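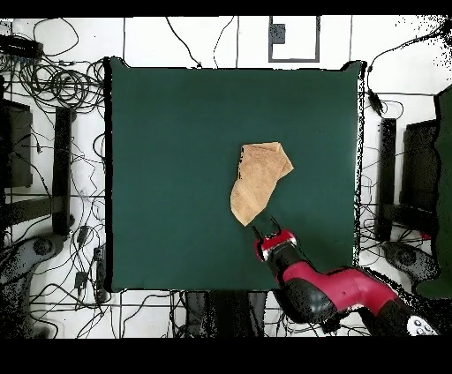 Unit 4, page 7

Home | Units | Readings | Glossary | Contact

Household Textiles: Folding and Flat Storage
Notes by Ramesh Vashisht

Starting from a crumpled towel

Most folding guides begin with a towel already lying flat. In laundry work it usually arrives in a heap, and the first job is to find the shape again. The tan towel on the green cloth has a wider upper part and narrows to a corner at the lower left. A corner that sticks out like this is a good place to begin.

1. Find one free corner and lift it clear of the pile.
2. Run your other hand along the hem to the next corner. Stay on the hem. If you cut across the middle you will pick up a fold and take it for an edge.
3. Hold both corners apart, let the towel hang, and give it one shake.
4. Lay it down far edge first and smooth from the center out.

Fold in half lengthwise, then in half again, then in thirds. Check the edges after each fold – small errors double every time.

Work surface

Use a plain cloth in a color that contrasts with the towel. Dark green under tan is easy to read, and so is navy under white. The cloth should be larger than the open towel. Pull it straight before you start, as a ripple underneath shows up in the fold.

Terms

Hem: the turned and stitched edge.
Selvage: the woven side edge that does not fray.
Pile: the raised loops on the face of terry cloth.

For next class

Read the Bhatt chapter on linen rooms. The Parnura laundry handles 2,972 towels in a busy week in June. Work out how many shelves that takes if one shelf holds 1,000, and bring your answer along with a bath towel from home – any color, unfolded.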